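# Small packets get their own shelf in the Sundham shared kitchen

The shared kitchen in Sundham has started to sort its small packets. From February, every sachet, sauce packet and bag of yeast that is left on the counter will be put in one of the new shelf boxes, with the month of arrival written on it. The work is led by Satish Rajan, who teaches the bread evening there and who wrote the new rules on one sheet of paper.

The kitchen is used by 48 households from Marar Street and the two streets behind it. Most of them cook there one or two times in a month.
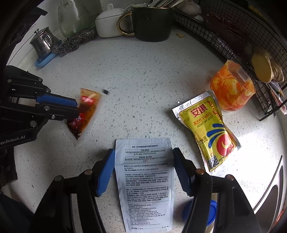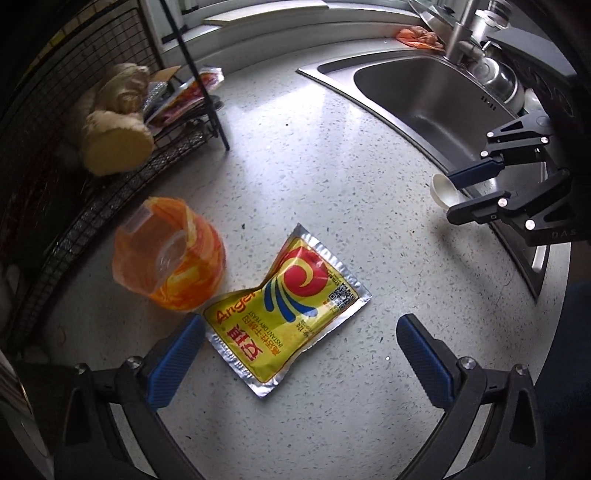 The problem is an old one, Mr. Rajan told us. People bring a sauce packet from a takeaway meal or from a box of noodles, they do not use it, and they leave it for the next person. The next person has the same idea. After one year there was a drawer which could not be closed any more, and then a second drawer. When both drawers were emptied in the first evening of the work, the total was 103 packets. The number was written on the kitchen board and it is still there.

Of these, 19 were thrown away the same evening. Some had a date that was passed, and some had become sticky on the outside, so it was not possible to know which one was leaking. The others were wiped with a cloth and kept.

Yeast has its own rule. The bread evening uses a lot of instant dry yeast, and in the past it happened often that three people opened three packets in one week. Each of them used a spoon or two and folded the top. Dry yeast does not like air and damp, and an open packet that is forgotten beside a sink is soon weak. Mr. Rajan remembers a tray of buns last winter that stayed flat like biscuits. They ate them with soup.

Now only one packet of yeast may be open at one time. It must be closed with a clip and stand in the door of the refrigerator, and the day of opening is written on the back with a marker. A person who wants to bake should look there first. If the yeast is older than two months, he or she should test a little in warm water with sugar before mixing the dough. When there is no foam after ten minutes, it goes in the trash.

The rules for the other packets are shorter. Sauces go in the left box and dry things go in the right box. A packet with a label in a language that the other cooks may not read should get a small sticker with the name in English, for example "vinegar," "chili oil" or "soup powder." This was asked by several families, who said they had a wish to use the packets but were afraid of a surprise in the dish. The person who brings the packet should write the sticker, and if he or she is not sure of the translation, a question can be left on the board. In most cases the answer comes before the next evening. Ingredients that matter for allergies, like peanut, sesame, fish and soy, must also be written, even when the sticker becomes crowded.

Fresh things are not part of the new system. Ginger and garlic can stay out on a rack where the air passes, and onions stay in the basket under the window. But they should be looked at every week, and a piece that is soft should be removed.

The boxes were bought at Dimodura, the household store near the bus station, and they have a lid that can be washed. The first idea was to use glass jars, but the jars were too narrow for the larger foil packets, which had to be bent and then did not come out again. The cost was paid from the kitchen money, where 2608 rupees remained after the repair of the water heater in the autumn. The two boxes and the labels took less than half of it, and the rest is saved for a new drying rack.

Not all the users are satisfied. One family has written on the board that the boxes take the place where they put their rice cooker, and they ask that the shelf be moved higher. Another user finds that writing the month on a sauce packet of one spoon is too much work. Mr. Rajan agrees that it is a little bit much. He says he will look again at this rule when the kitchen has tried it for three months. The question of the rice cooker is more difficult, as the higher shelf is not easy to reach for the older cooks, and it will be talked about at the next users' meeting.

In the meantime there is a plan to finish the packets which were kept. A noodle evening will be held at the end of the month, starting at 6:30 p.m. Everyone should bring noodles or vegetables, and the sauces come from the left box. Bidalow, the small grocery across the street, has promised the spring onions. Places are limited by the number of burners, so people who want to cook should write their name on the board beside the door. People who only want to eat can come without writing.

The two old drawers have been washed and are now used for towels and oven gloves. Users are asked not to put packets in them again.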